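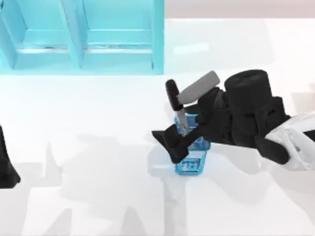

Figure 4. Rendered view of a two-compartment open cabinet on a white countertop.

4.2 Redrawing the district boundaries

The heritage service's move from a single regional office to smaller districts gave us a rare chance to watch an old administrative map being taken apart and put back together. Before the change, the Purnstead office looked after every listed monument between the coast and the Flastitz valley, 200 of them in all. An inspector based in town could spend most of a working day driving to a hill fort near the valley head, leaving an hour on site before the drive home. Some of the smaller sites had gone years without a visit by anyone from the service, although local walkers and farmers knew them well.

Under the new arrangement the same ground is divided among four districts: Purnstead, Monel, Sundaram and Flastitz. The lines were drawn by travel time from each office, and they cut across older council borders in several places. We were delighted to find how much thought had gone into this. The working maps, which Nataša Todorova kindly let us copy, carry pencilled notes on ferry timetables, winter road closures and even which farm gates are kept locked. A boundary that looks odd on paper often makes perfect sense once you have tried to drive it in July, when the valley road fills up with caravans.

Each district has its own superintending officer, a conservator and a small crew of masons. Flastitz, the least populated of the four, was first proposed as a sub-district under Monel. It was raised to full standing late in the process after Rok Ivanov pointed out that its timber churches need skills the Monel crew doesn't have. His memo runs to 10 pages and is a joy to read – half argument, half love letter to shingle roofs.

4.3 Effects on site visits

We compared the inspection logs for the last full year of the regional office with those for the first full year of the districts. The logs are handwritten in part, and their quality varies. Sundaram's are superb, with sketches of cracks and notes on drainage. Purnstead's often give only a date and initials. We therefore limited the comparison to whether a visit took place, and left the length and depth of visits for later work.

Even on this plain measure the change is striking. Under the regional office, 90 monuments were visited at least once in the year. Under the districts every listed monument was visited, and the remote burial grounds in Flastitz were seen in both spring and autumn. Staff numbers rose slightly over the same period, so the new boundaries can't take all of the credit. Marietjie Zwane, who oversaw the transfer of masons to Sundaram, believes the shorter drives mattered more than the new positions. Our data fit her view but don't settle the question.

Visits also changed in character. Officers told us they now stop at a site on the way to somewhere else, have a look at the gutters and talk to whoever is mowing the grass. Few of these calls were recorded in the old system, and we suspect many still go unrecorded. Gerardo Calimlim has begun keeping a separate notebook for them in Monel, and we hope the other offices will take up the habit. It is wonderful material!

4.4 Records and shared holdings

Dividing the archive proved harder than dividing the land. Site files had been kept by monument type, with all bridges together and all churches together, so each drawer held papers for several districts. Zhenhua Tian's proposal, adopted with small changes, was to leave the originals in Purnstead and send working copies to the other offices. New reports are filed where they are written and copied back every quarter.

The weak point is the photographic collection. Many older prints carry a village name and nothing more, and some village names occur in two districts. Matching them to monuments will take years of patient work, and we return to the problem in Section 5, where we compare the prints held for the Flastitz churches with the earliest repair accounts.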